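1/ Spent the afternoon putting the workroom back in order. It had been on my list for 13 days. Posting as I go so I don't quit halfway.

2/ Started with the long wooden cabinet on the back wall. Every drawer had turned into the same drawer. Took it all out, put tape in one, cables in another, small tools near the faucet end.

3/ Counted the cables. 79. I kept the ones I could match to something and put the rest in a bag for the recycling drop-off. That bag is heavier than I expected.

4/ The countertop is next. Rule for this year: nothing lives next to the faucet except soap and a cloth. The last roll of labels got splashed and the whole thing was useless.

5/ Cardboard. I keep boxes in case I have to return something, then the return window closes and the box stays. Flattened seven. The Homell box stays until I know the lamp works.

6/ Someone asked about the stand. It's a Parsa, white wire, round base, thin pole, branches at the top. I bought it for coats. It ended up holding straps and bags, and I'm fine with that. It's light enough to move with one hand.

7/ Desk. Light wood top, gray metal legs, two monitors, one black keyboard. I wiped it down with paper towels and a bit of dish soap in warm water. Pulled the round stool out, swept, pushed it back under.

8/ The big white table took the longest. White shows everything. Tried the Drosach cleaner first - it got the pen off but not the gray smudges. Baking soda paste did a little better. I stopped when my arm got tired.

9/ If you are buying a work table, get gray. I paid 100 extra for the white top and I would not do it again.

10/ Floor still to do. The black case with the orange label needs a shelf, and the shelf is from Drarkance and won't be in until October. It stays on the floor for now.

11/ Table in front, desk and monitors on the left, cabinet along the back. Yes, the smudges are still on the table. 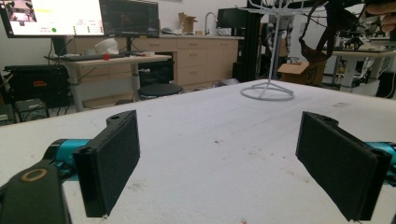 12/ Tomorrow: the white workbench on the right side. I'm giving it its own thread. If you have a good way to store small parts that isn't jars, reply here.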